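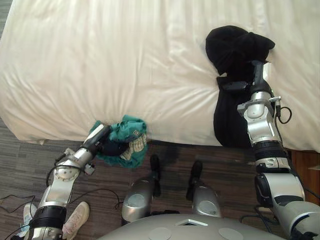
Progress report to the Trultbridge Fund, March
Jemdale Guesthouse, staff and rooms program

The second floor at Jemdale reopened to guests this month, with 9 rooms back on sale. Isabelle Gauthier has finished the room standard, and all staff on the floor now work from it. A guest's things stay where the guest left them, so a black knit hat on the white bed sheet is left alone and the bed is made after checkout. The dark gray striped carpet is vacuumed daily.

Bookings. We sold 947 room nights in the period, against 589 in the one before. Most of the gain came from longer stays. Weekend demand was flat.

Spending. Of the grant, $2,538 is still unspent. It is set aside for the reception desk, which Després will deliver in May. Their first quote left out the luggage shelf, and Harpreet Carrier has asked for a corrected one.

Training. Boonsong Kaewmanee ran the front desk course in two parts. Four staff completed both. Zaid Tannous missed the second part and will take it in April.

Problems. The Stenero booking system twice sold the same room to two parties. Both parties were given beds on the first floor at no extra charge. We now check the arrivals list by hand at 4 p.m. until the supplier sends a fix.

Next period: install the desk, replace the hallway lights, and agree on summer rates with the owner. Receipts will follow under separate cover.

Khanyisile Magagula
Manager

Last updated: March
2 comments | 5 shares
This site uses cookies. Accept | Settings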